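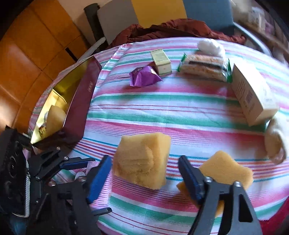
Striped cotton tablecloth come out of the wash smaller than it went in, can it be stretched back?
Posted by drovitz_mum, 12/26/19
Hello all, hoping somebody can help before the in-laws come back for round two. I bought a tablecloth in October from the Norberg outlet, the big one on the Drornelville road, and it's the nicest thing I've had on the table in years. It's the one with pink, mint green, white and red bands and thin lavender lines between some of them, very cheerful. Label says 100 per cent cotton. It was 226 cm long when I bought it and I measured it this morning at 214, so I've lost a good hand's width of overhang and the ends look mean. I washed it at 60 with the napkins after somebody got gravy on it, then gave it the full cotton cycle in the tumble dryer (I know, I know). Everything I find online is about shrunken jumpers and says to soak them in hair conditioner. Does that do anything for cotton? And if I pull it about, will the stripes go wonky? I'd sooner have it short and straight than long and wavy.

saltmarsh_sewer
Conditioner won't hurt but I've never found it does a lot for cotton. What you want is to get it properly wet again and dry it under a bit of tension. I've done this with curtains and got most of the length back, though never all of it.
Soak it in lukewarm water for half an hour, spin it on the gentlest setting you've got, and bring it out still quite damp. Then get a second person on the other end. Hold a corner each and pull evenly along the length, then shuffle your hands in a bit and pull again, and keep going till you've done the whole width. Don't yank at the corners only or you'll end up with ears on it. Your stripes are a help here, as you can see straight away if one has gone off line, and you just tug that bit back while it's damp.
After that iron it damp, on the cotton setting, pushing the iron along the length and never across. I do mine on the floor on top of an old blanket because the board is too narrow and everything slides off. Leave it flat until it's bone dry. If you fold it while there's any damp left in it you'll only have to do the creases again.
You might get 6 or 7 cm back. After that keep it to 30 degrees and a washing line.

budgetbunting
just hang it on the line with pegs along the bottom, worked for my duvet cover. or buy a smaller table lol

Bermudez_Lane_Laundry
I did service washes for years (the launderette on Bermúdez Lane, long gone now) and tablecloths were the thing people moaned about most after Christmas. Agree with the damp pulling and ironing above. I wouldn't peg weights on it though, you get little points all along the hem and they're murder to iron out.
One thing to check before you start is the hem. Sometimes the sewing thread is polyester and doesn't shrink with the cloth, so the edge goes frilly and people think the whole thing is ruined. If yours is rippling at the edge, stretch the middle first and see if it settles.
And if it still comes up short, a plain band sewn on each end looks perfectly nice. Pick up one of the colours that's already in it - I'd go for the red, it hides wine. Wash the new fabric before you sew it on, or you'll be back on here next year with a puckered one.

drovitz_mum
Thank you! Hem is a bit frilly now you mention it, so I'll do the middle first. Husband has been told he's holding the other end tonight. Will report back with the tape measure.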